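How to Run Your Own Laundry Test Before You Believe a Robot Demo

Oct 6, 2019
By the Flarell workshop desk
593 shares - 40 comments
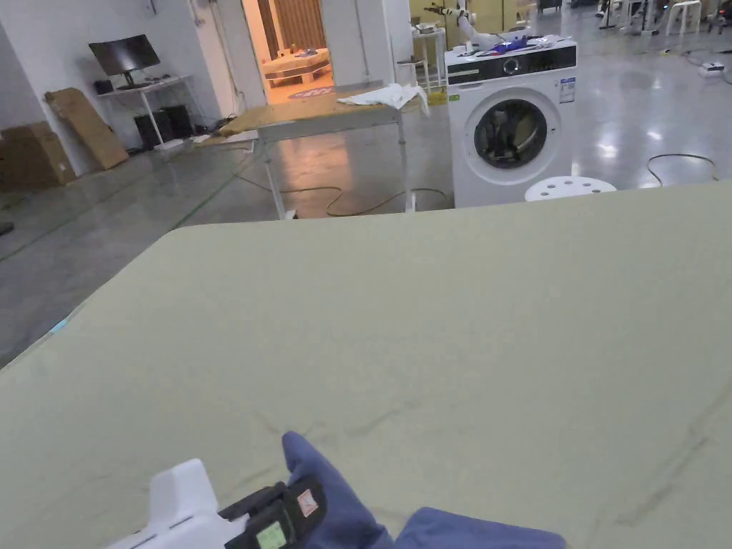
A big flat sheet on the table, with more laundry waiting on the washer.

Every March we get a new crop of videos in which a machine folds a towel. The towel is square, it starts flat, and the clip is sped up. Then somebody writes that laundry is solved. I don't think it is, and you can check the claim yourself with a table, a basket and an afternoon.

These steps work for any machine that says it can fold. We first wrote them for the Stillau arm and have since used them on the Lirkov. If you only have video to go on, use the same steps as a list of things to look for.

1. Start with a heap.

Take clothes out of the dryer and drop them on top of it. Leave them alone. Most demos begin with one item already laid out, and that skips the hard part, where the machine has to find an edge in a pile and pull out one shirt without bringing two more along. If a person lays out each piece first, write down how long that took and add it to the machine's time.

2. Use something too big for the table.

A bed sheet is good. Let it hang over the sides. Once cloth drapes past the edge it can slide, and it does so slowly enough that you may miss it on a small screen. Bansal's product page lists hand towels and T-shirts and says nothing about bedding, so I assume it can't do bedding.

3. Time it with a kitchen timer.

Run the clock from the first touch to the finished stack, mistakes included. Our Stillau run took 172 minutes for one mixed load of 30 pieces. I can do that load in a lot less, badly, with the radio on.

4. Keep your hands in your pockets.

This is harder than it sounds. You will want to straighten a corner. Each time you do, make a mark on paper. A run with a lot of marks is a person folding laundry with an expensive helper, and the score should say so.

5. Do the boring ends of the job.

Folding is the middle. Ask whether the machine can:
- open the washer door and empty the drum
- turn a sleeve right side out
- check a pocket
- pair socks
- carry the stack to another room and put it in a drawer

The Lirkov did none of these for us. The Stillau managed the door on its second try - and left a sock in the drum.

6. Change one thing and run it again.

Move the table a foot. Turn off half the lights. Swap in dark clothes. If the score drops badly, you were watching a routine that had been tuned to one setup, and your laundry room isn't that setup.

Write down the load, the time, the marks and what was left undone. Keep the sheet. When the next version comes out, run the same load and compare the two before you read the press release.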